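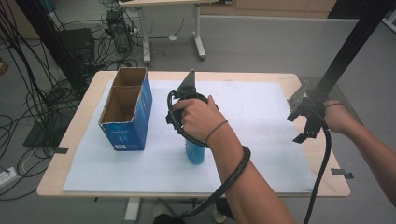

Kerkomar publishes results of repeat-rating study on facial attractiveness

First impressions of a face shift when the same viewer sees it again, company reports

CLASON – Kerkomar, a research firm specializing in the measurement of visual judgment, has released the results of a study on how consistently people rate the attractiveness of unfamiliar faces. The study examined whether a rating given by one person on one occasion is a usable predictor of the rating the same person gives later, under the same viewing conditions.

A total of 449 adults completed the study. Each participant viewed 200 portrait photographs in two sessions held four weeks apart and rated every portrait on a seven-point scale running from "not at all attractive" to "very attractive." The order of the portraits was randomized separately for each participant and each session.

The main finding concerns the middle of the scale. Portraits that a participant rated at either end of the scale in the first session tended to receive the same or an adjacent rating in the second. Portraits rated near the midpoint were much less stable and moved in both directions. Average ratings taken across all participants changed very little between sessions, which indicates that the movement at the individual level largely canceled out in the group results.

Kerkomar concludes that group averages are a reasonable summary of how a set of portraits is received by a defined population. A single rating from a single viewer carries considerably less information, particularly for faces the viewer neither strongly likes nor strongly dislikes. The company recommends that single ratings be reported together with a measure of repeat agreement wherever they are used.

Viewing conditions

Portraits were shown in a brief block and an open block. In the brief block, each portrait stayed on the screen for 200 milliseconds and was followed by a patterned mask. In the open block, the portrait remained on the screen until the participant entered a rating. Half of the portraits were assigned to each block, and the assignment was kept the same in the second session so that each face was seen twice under matching conditions.

Repeat agreement was lower in the brief block. The difference was largest for participants who responded fastest. Average ratings in the brief block were also slightly higher than in the open block. This pattern is in line with the idea that viewers who have little time to inspect a face fill in missing detail in a favorable way, although the present study was not designed to test that explanation directly.

Participants worked at desktop displays in separate booths. Screen brightness and viewing distance were checked before each session. No time limit was placed on the rating itself in either block, and participants could take a break at fixed points in the session.

Portrait set

The portraits came from the Gaser collection, a set of front-facing photographs of adults with neutral expressions, taken against a plain gray background under fixed lighting. All people photographed gave written consent for use of their portraits in research. Portraits were cropped to a common size and matched for overall brightness. No retouching was applied to skin, hair or facial proportions.

Participants were asked to mark any face they recognized. Marked portraits were removed from that participant's data in both sessions. A second analysis with these portraits included gave the same overall pattern.

The collection was selected in part because it contains no composite images. Averaged or blended faces are common in published work on attractiveness and usually receive high ratings, but blending also smooths skin texture and removes small asymmetries. This makes it difficult to separate the effect of facial shape from the effect of the processing. Use of unprocessed portraits avoids the problem, at the cost of less control over individual features.

Analysis

Repeat agreement was calculated with the Kim procedure, which compares the observed match between two sets of ratings with the match expected from the participant's own rating habits. A participant who gives most faces the same score will show high raw agreement regardless of any real consistency. The procedure corrects for this and returns a lower value in such cases.

Separate values were calculated for each participant, each block and each region of the scale. Participants who missed the second session were excluded before analysis and are not part of the reported total. The analysis plan was fixed before the first session – including the exclusion rules and the division of the scale into regions – and was not changed afterward.

Limits of the study

The results apply to still photographs of neutral faces seen on a screen. They should not be extended to judgments made in person, where voice, movement and conversation are also available to the viewer. The study did not ask participants about personality, competence or honesty, and it provides no evidence that ratings of appearance say anything about those qualities.

Participants were recruited in and near Clason. Preferences that differ between regions or cultures may not be represented in the averages, and Kerkomar advises against treating the figures as a general standard. The study also does not address why some viewers are more consistent than others. Age and self-reported interest in photography showed no clear relationship with repeat agreement.

Use of ratings in products

Appearance scores are now offered in a range of consumer applications, often as a single number with no indication of error. Kerkomar does not produce or license scoring of this kind. The company's position is that a score without a stated population, viewing condition and repeat agreement value cannot be interpreted.

Availability

The technical report, the analysis plan and a table of anonymized ratings are available from Kerkomar on request. The portraits are not included with the table. Requests for access to the Gaser collection are handled separately and require a description of the intended use. A follow-up study using short video clips in place of still portraits is in preparation, with sessions planned to begin in July.

About Kerkomar

Kerkomar designs and conducts studies of visual judgment for research and industry clients. Its work covers face perception, package legibility, display quality and rating-scale design. The company is based in Clason.

Media inquiries: Kerkomar press office, Clason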